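Protokoll vom Treffen unseres Anlegerkreises Treltach
1. April 2019 – mitgeschrieben von der Schriftführung

Ich fange gleich mit TOP 1 an, die Begrüßung war kurz und der Kaffee noch nicht durch. Wir waren 15 Leute, so viele wie seit November nicht mehr!

TOP 1: Beratungskosten
Der Honorarberater aus Au will für die Depotdurchsicht jetzt 778 Euro pauschal. Ich fand das happig, andere meinten, bei den Provisionen, die manche Bank versteckt kassiert, sei das noch günstig. Wir haben eine ganze Weile gestritten (freundlich!). Ergebnis: Wir holen ein zweites Angebot ein, und zwar schriftlich und mit allen Nebenkosten.

TOP 2: Zorier Mischfonds
Die laufenden Kosten stehen im neuen Prospekt auf Seite 23, der Ausgabeaufschlag erst auf Seite 81 – wer liest denn so weit? Ich schreibe der Gesellschaft und frage nach einer Übersicht auf einem Blatt. Wer Anteile hält, schickt mir bitte vorher seine Fragen.

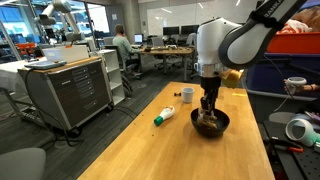
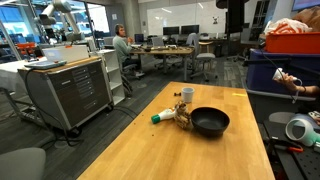 TOP 3: Vortrag in Rurnedley
Wir fahren hin, Thema ist das Beratungsprotokoll und was drinstehen muss. Fahrgemeinschaften bitte untereinander ausmachen, ich habe noch zwei Plätze frei.

TOP 4: Sonstiges
Die Liste mit den Prüffragen für Beratergespräche hänge ich an die nächste Rundmail. Den Punkt Riester haben wir vertagt, es war schon spät und alle hatten Hunger.

Kontakt | © Anlegerkreis Treltach | Nach oben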